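March
By Olport Press Office

Olport to replace water heaters at Turkby and Kershaw leisure centers

TIDONBRIDGE - Olport has been awarded the contract to replace the water heating plant at the Turkby and Kershaw leisure centers. Work starts at Turkby in March and moves to Kershaw once the first site has been handed over.

The contract covers removal of the existing gas boilers, supply of four air-source heat pumps, new buffer tanks, and replacement of the pipework between the plant rooms and the pool halls. Controls at both sites will be linked to the Olport service desk in Tidonbridge, which will monitor flow temperature and pump load.
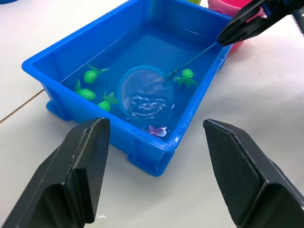
Stored hot water for showers and hand basins will be held at 60 degrees Celsius. Pool water is heated on a separate circuit through plate heat exchangers, so a fault on one side does not shut down the other. The new plant is expected to cut gas use at the two centers by around 20 percent in the first year. The remaining gas load comes from space heating, which is outside the scope of this contract.

The learner pool at Turkby will close while the exchangers are fitted. The main pool will stay open on a reduced timetable, with no early sessions on Saturday. Lesson bookings affected by the closure will be moved to Kershaw or refunded in full.

All pipework will be pressure tested before insulation is applied, and 100 percent of welded joints will be inspected. Test records will be supplied to the building owner at handover.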